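Flimow 桌布与桌垫：选购、铺设和日常相处

2020年11月1日 星期日　　文／Flimow 店铺编辑

买桌子的时候，大家会摸木纹、敲桌腿、蹲下去看榫头，神情像在验收一座桥。桌子到家第二周，一碗酸辣汤放上去，留下一个圈。然后就有人来找我们了。

Flimow 只做铺在桌上的东西。桌布、桌垫、餐垫，还有一些把它们固定住的小零件。门类很窄，客服被问到最多的问题却很宽，从“能不能放火锅”到“婆婆送的桌子该不该盖起来”。前一个本页会答，后一个请自行商量。

先分清两样东西

桌布是软的，会垂下来，四边有个下摆，能遮住桌腿，也能遮住你塞在桌子底下的快递箱。桌垫是平的，和桌面一样大，或者略小一点，铺上去就趴着，没有垂感可言。很多人嘴上说要桌布，心里想的是桌垫，收到货抖开一看，以为我们多发了一截。

判断起来很简单。你希望坐下的时候膝盖碰到布吗？希望，买桌布。觉得烦，买桌垫。家里有一只喜欢顺着布往上爬的猫，也买桌垫，顺便把花瓶挪走。

Nyarko 系列桌布

棉麻混纺，手感偏粗，洗过几次以后会软下来，颜色也会退一点，退得还算体面。喜欢挺括笔直的朋友要有心理准备：棉麻会皱，从袋子里拿出来是皱的，洗完是皱的，熨完放一晚上还是会皱一点。页面上那种一丝不乱的样子，是熨斗刚离开时的样子。

下摆的尺寸，我们建议每边留 20 厘米。坐着吃饭的桌子，这个长度刚好垂到腿上面一点，起身的时候不会把整桌菜带走。有客人坚持要垂到地板，说像宴会厅。可以做，请在备注里写清楚，并且提醒家里所有人抬脚走路。

液体洒上去，棉麻是会吸的，吸得还很快。茶和酱油请在它们安家之前处理掉，冷水冲，别用热水，热水等于替它们办了落户手续。红酒另算，红酒我们也没有好办法，只能推荐深色款。

Fota 涂层桌垫

不想和污渍讲道理的，看这一款。表面带涂层，湿布一抹就干净，油渍要加一点洗洁精。背面有细颗粒纹，推盘子的时候垫子不会跟着跑。

它怕两样东西，一样是刀，一样是烫。直接在上面切水果的人比我们想象的多，切完来问为什么有一道线。那道线就是刀走过的地方。刚离火的锅请放隔热垫，隔热垫我们也卖，不买也行，家里找一本不看的杂志，叠厚一点。火锅要用的话，电磁炉底下同样加隔热垫，连续涮上一晚的热度，涂层受不了，邻居可能也受不了。

新垫子拆开有一点味道，挂在通风的地方晾两三天。卷着发货，所以两头会翘。反着卷一下再铺平，压几本书过夜。别用吹风机去吹，也别用熨斗，收到过熨斗的售后照片，场面我们就不复述了。

花色怎么挑

目前花色一共 9 种，素色和印花都有。素色好配，也好意思请长辈来吃饭。印花有一个素色永远没有的本事：藏得住东西。米粒、面包屑、一滴来路不明的汤，落在纯白上像证物，落在花叶中间，要找半天。

卖得最稳的是一路白底花叶的图案，灰绿色的叶子铺得满，橙色的花散在中间。叶子灰，所以整张看着不吵；花是橙的，冬天的屋子里多少有点暖和气。配木色桌椅容易，配白墙浅灰墙也容易。配一套大红色的餐椅就比较考验人了，我们试过，最后把餐椅搬走了。

屏幕上的颜色和实物会有差别，手机调了护眼模式的话差别更大。有位客人说叶子发黄，来回聊了半小时，关掉护眼模式，叶子绿了。介意的话可以先要色卡，色卡巴掌大，邮费我们出。拿到以后白天看一次，晚上开灯再看一次，餐厅那盏黄灯对灰绿色一向不太客气。
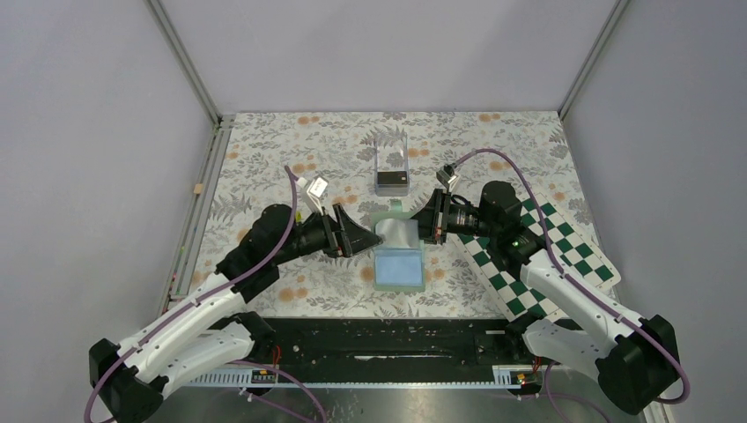 量尺寸

请量桌子。这句话听着多余，可是退货单里“凭印象下单”一直占着第一名。人对自己家的桌子有一种亲人般的误解，总觉得它比实际大。

方桌量长和宽，在桌面中间量一次，再沿着边量一次，两次不一样，取大的那个。老桌子多半不太方，这是岁月的事，和我们的裁剪无关。圆桌量直径，尺子要从圆心过，拿不准圆心在哪里，就让尺子在桌面上慢慢移，读数最大的那一下就是。椭圆桌请先拿报纸铺一张纸样，沿边剪下来，拍照发给客服，旁边放一把尺。带伸缩板的桌子，想清楚平时是拉开用还是合着用。两种都想顾到，就买两张，或者接受一年里有几天垫子短一截。

桌垫要不要做到和桌面一样大？我们的意见是四边各缩进去一点点，一根手指以内。做到刚好齐边，铺歪一点就会翘出来一条，吃饭的人手肘天天蹭，蹭久了那个角会自己站起来。

固定配件 Irkel

Irkel 是一组夹子和角贴。夹子给桌布用，夹在桌沿，户外吃饭时尤其要紧，风掀桌布的时候从来不看桌上有什么。桌沿太厚的夹不住，下单前拿尺子量一下桌板厚度，详情对照夹子包装上的数字。角贴给桌垫用，透明，贴在垫子背面四个角，揭下来慢一点，不留胶。油漆已经起皮的老桌子不要贴，揭的时候会顺便帮你把漆揭掉。

也有人说拿双面胶不是一样吗。头一个月是一样的。

清洗和收纳

棉麻桌布可以机洗，装洗衣袋，冷水，轻柔档。深色浅色分开，第一次洗深色款的水会有颜色，属于正常情况，请不要把白衬衫放进去作陪。晾的时候对折搭在杆上，别用夹子夹角，夹过的角会长出两只小耳朵。半干的时候熨，比全干了再熨省力得多。

涂层桌垫不进洗衣机，不进烘干机，也不要泡在浴缸里。平铺着擦，正面擦完翻过来擦背面，颗粒纹里容易积灰。缝隙里的东西用软毛刷，钢丝球请留给锅。印花面尤其别用带漂白成分的清洁剂，花会先走，叶子随后。

换季收起来，桌布叠，桌垫卷。桌垫一旦叠过，折痕会陪你很久。卷的时候花面朝外，中间塞一个保鲜膜用完剩下的纸筒，外面套一层旧床单，立在柜子角落里。不要横着放，横着放上面一定会被压东西，先是一床被子，后来是一只行李箱。

价格和发货

Fota 涂层桌垫标准尺寸 246 元，印花和素色同价。异形裁切要另外报价，圆桌不算异形，缺一个角的算。Nyarko 桌布按尺寸计价，选好长宽后页面会自动显示。Irkel 配件单独出售，和桌布一起下单不另收邮费。

标准尺寸现货，当天下午之前付款当天发。定制的要等裁剪，十月份订单积得多，晚了一些，现在已经赶上来了。纸箱外面会写“请勿对折”，快递员大多数时候也确实看得见。收到若有明显折痕，拍照，连箱子一起拍进去。

退换

未铺过、未裁过的，可以退。铺过一晚发现颜色不喜欢，只要没沾汤水，也可以谈。自己动手裁过的不行，哪怕裁得很直。定制尺寸按您给的数字做，数字对得上就不退。所以又回到前面那一节：请量桌子。

常被问到的几件事

玻璃桌面能铺吗？可以，铺之前把玻璃擦干，水汽闷在下面会出一片云一样的印子，掀开晾一晾就散。

能当书桌垫用吗？可以，写字的手感偏软，垫一块写字板更好。圆珠笔画上去当天擦还擦得掉，隔了一个周末就归垫子所有了。

小孩在上面画画、捏橡皮泥呢？橡皮泥没问题，水彩笔擦得掉大半，油性记号笔请收到高处。

和桌布叠着用行不行？桌布在下，桌垫在上，行，看着也不错，桌垫略小一圈，四周露出棉麻的边。反过来的话，桌布会在涂层面上滑，端汤的人要小心一点。

多久该换一张？看角。角翘了压不回去，或者常坐的那一侧花色明显浅了，就差不多了。换下来的别急着扔，剪开垫鞋柜、垫抽屉都合适，垫花盆也行，它这辈子总算不用再躲热锅。

分享 681　　评论 20

联系我们：页面右侧在线客服，留言次日回复　|　© Flimow 保留所有权利　|　返回顶部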